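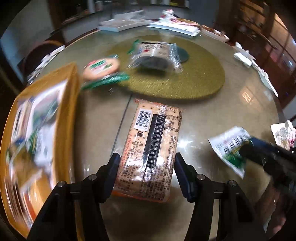
4. Fitting the Pannier Frame and Setting the Rear Preload

This section covers the Britach rear frame and the Gamari 80 hard cases. It applies to motorcycles with a single rear shock and a remote preload knob. For twin-shock models, see Section 6.

4.1 Before you start

Park the motorcycle on level ground, on the center stand. If no center stand is fitted, use a paddock stand and have a second person steady the handlebar. Let the exhaust cool fully. Remove the seat and both side panels.

Tools needed: 5 mm and 6 mm hex keys, 13 mm socket, torque wrench, medium-strength threadlocker, tape measure.

CAUTION: Do not use the passenger grab rails as a lifting point once the frame is loosely fitted. The upper bolts can bend.

4.2 Fitting the frame

1. Remove the two upper bolts that hold the grab rails. Keep the washers. The bolts are replaced by the longer ones in bag B.

2. Hold the left side frame against the subframe and start both upper bolts by hand. Do not tighten.

3. Fit the lower bracket at the passenger footrest hanger. The spacer goes between the hanger and the bracket, with the flanged end facing out.

4. Repeat steps 2 and 3 on the right side. The right lower bracket is longer, to clear the muffler.

5. Fit the cross brace behind the license plate holder. The outside width across the mounting pucks must be 383 mm. Pull or push the side frames by hand until this is met.

6. Take out one bolt at a time, apply threadlocker, and refit. Tighten the upper bolts to 22 Nm and the lower bolts to 18 Nm.

7. Check that the turn signal wires are not trapped under the brace. Refit the side panels and seat.

NOTE: On machines with the Cusi high exhaust, the heat shield supplied in bag D must be fitted before step 4. Part number 113 replaces the earlier shield, which had two mounting holes instead of three.

4.3 Setting the preload

1. Turn the preload knob fully counterclockwise until it stops. Do not force it.

2. Attach the cases and load them as for the trip. Keep the difference between left and right under 2 kg, with heavy items low and forward.

3. Turn the knob clockwise, counting the clicks, to the setting below.

Rider only, cases empty: 6 clicks
Rider only, cases loaded: 14 clicks
Rider and passenger, cases empty: 18 clicks
Rider and passenger, cases loaded: 24 clicks

4. Sit on the motorcycle and check the headlight aim. Adjust if needed (Section 9).

WARNING: Fitted cases change the handling of the motorcycle. Do not exceed 80 mph with cases attached, loaded or empty. Reduce speed further in crosswinds and on gravel.

4.4 After the first ride

Check all frame bolts again after 400 miles, then at every oil change. A bolt that has moved must be removed, cleaned and refitted with new threadlocker – retightening alone is not enough. Replace any puck that shows cracks.

Spare bolts and pucks can be ordered from Stevham. Quote the frame number stamped inside the left upper bracket.

Text: Kornél Dudás. Torque values checked by Jhosep Ayala, June revision.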